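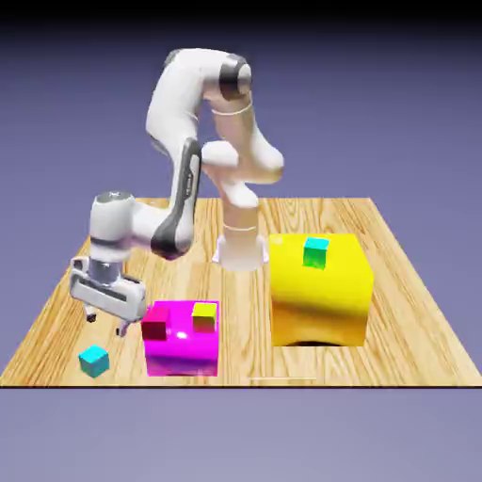 Chapter 4
What a Survey Can and Cannot Tell You

Search this book Go

Most people meet surveys as a headline. "85 per cent of residents back the new bypass" is the sort of thing a local paper prints, and few readers stop to ask where the 85 came from. This chapter asks you to stop every time, even when you like the answer.

Take the bypass at Wunton. The council hired a firm called Geerts to find out what the town thought, and Geerts reported 2,834 replies. That sounds like a great many. The report made a lot of it, printing the figure in bold on its first page. It was much quieter about how the forms had been handed out, which you will find in a footnote near the back. They were left in the car parks. People who walked to the shops, or took the bus, or did not go into town at all, had little chance of picking one up.

A large number of replies does not mend a fault of this kind. If you ask only drivers, asking more drivers gives you a firmer idea of what drivers think. We call this coverage error, and we will come back to it in section 4.2.

Then there is the wording. The main question on the form read: "Do you support a bypass to cut traffic and make our streets safer?" Try saying no to that. Ha-rang Byun, who taught the course this book grew out of, used to give half of a class the Wunton question and the other half a plainer one - "Should a bypass be built?" - and have them compare results. In a class of 20 the gap proves very little, as she was the first to point out, but students tended to read questions more slowly afterwards.

Bart Postma has argued that we are too hard on surveys like this one, and that a rough answer is better than none. I am not convinced. A rough answer with no sign of how rough it is can do more harm than a blank page, and councils have a habit of forgetting the footnotes.

Before you read on, find a survey result in a newspaper and write down 2 things the report does not tell you about how it was done. Keep your notes, as you will need them for the exercise at the end of section 4.1.

4.1 Who was asked?

Every survey starts with a group of people it wants to know about. We call this group the population, and it should be named before a single form is printed.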